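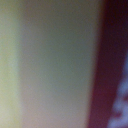
How long should the shelf panels stand before a second coat? Overnight at least, and until Monday's shift if the shop has been under 12 degrees.

Workshop notebook, Thursday, February

Started at half eight. Lemlem had the grey-green mixed already, same recipe as the Kellurstead order, a touch more white in it. First coat on the tall panels, foam roller, then laid off with the wide brush. Went on thin over the filler patches so those will want spotting in before the next coat.

Edges sanded with 240. Two of them still feel furry near the bottom. Amanuel thinks it's the board, I think we rushed the sealer.

Wine red for the end pieces is short. 359 ml left in the tin by weight, and the job needs up to 450. Rang Itemholm, they can match it but want a dry sample. Cut one from the offcut and left it on the sill for Lemlem to post.

Masking tape came off at 45 minutes, clean line on most. Earlier is better with this paint, will try 30 next time.

To do: spot in filler, wash rollers, ask Birhane if they want the backs done.

Filed under: Paint & Finishes, Shelving
Last updated: Thursday, 16:10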